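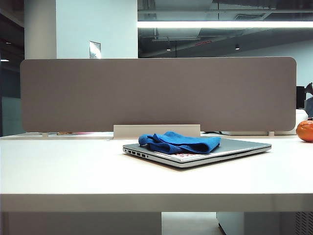
Clirneo has set aside funds for up to four additional robot arms in its next equipment plan, to be used on office desk-cleaning tasks. The budget also covers grippers, spare parts and a service agreement of 18 months.

Current work centers on handling a microfiber cloth around a closed laptop, a task the company considers a useful measure of what any new arm must be able to do.

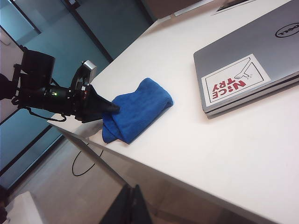 CONCEIÇÃO, October — Vanderleia Arruda, head of purchasing at Clirneo, said bids will be accepted for 30 days. Suppliers must quote arms and grippers separately — a change from the previous round — and state delivery times in writing. Leasing will be considered for terms of 15 months or more. Orders will be placed once the board approves the final amount.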